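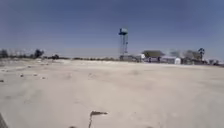

The water tower and low buildings at Taltar.

Progress report, Ikside Water Access Project, second half of the year

In this period we continued the repair of the pipe network and the training for households. The grant from the Vincze Fund was received in two parts, and the second part came later than we planned, so the pipe work started only in September. We are now back on schedule, except for one street.

The old pipes on the main line were replaced over a length of 1562 meters. The contractor, Pimska, also put in new valves at the school and at the clinic. We had a difficulty with the first delivery of joints, which were of the wrong size and had to be returned. The supplier paid for the transport - this did not touch the budget.

Until the end of December, 168 households signed the new supply agreement. Our target for the full project is 200. The families who have not signed mostly live on the north side, where the pressure is still weak in the evening. We will visit them again when the second pump is running.

The training on meter reading is held every Wednesday in the school. Attendance was good in autumn and lower during the harvest. We changed the hour to 6 p.m. and we would like to keep this change.

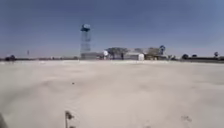
Will the remaining households be connected before the grant ends?
We expect to connect them by the end of spring, if the second pump arrives on time. We ask the Fund to allow us to move the unused training money to the pump line of the budget.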